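Can a machine put the kids' blocks away yet?
Posted in Home & Garage > Gadgets

Hwa-young Kwak
OK so I have two kids, one living room and a block problem. Every night I'm on my knees dropping the same blocks in the same tub. My robot vacuum just shoves them under the couch (thanks, buddy). Is there anything out there that picks stuff up and puts it in a bin? I'd spend real money at this point!

Nipon Chantharasri
Short version, not for a living room. I work with arms for a living, and tidying blocks is one of the first jobs we give them.

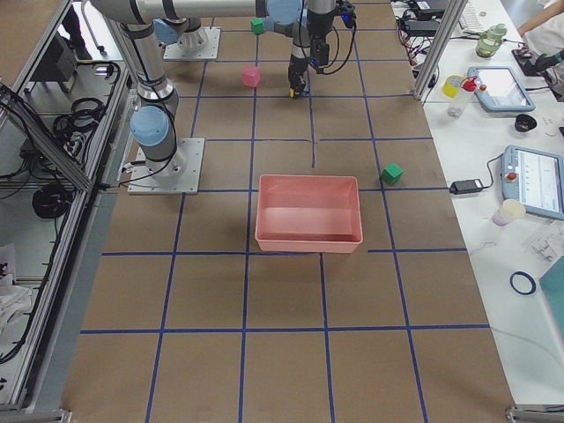 Cubes, pink bin, two arms. Tape grid on brown paper.

Notice how much help the arms get. They're bolted down, and the table is flat with a handful of cubes on it. Your rug has socks and a cat. Picking up one block is fine these days, but finding it under a blanket and knowing it isn't a cracker is where things get hard. We logged 256 tries on a setup like this in January and I still wouldn't turn it loose in my own house. Also, the arms weigh a ton and you'd want a person close to the stop button.

cukarix_dad
just get one of those play mats with the drawstring. 20 bucks, done in ten seconds

Whitelaw
My brother-in-law swears the Borno vacuum picks up toys now. I looked and it doesn't, it only steers around them, which is still better than mine. Maybe check again in a couple of years?

Hwa-young Kwak
Ordered the mat, lol. Nipon, if you ever need a rug with real crackers on it for testing, mine's available.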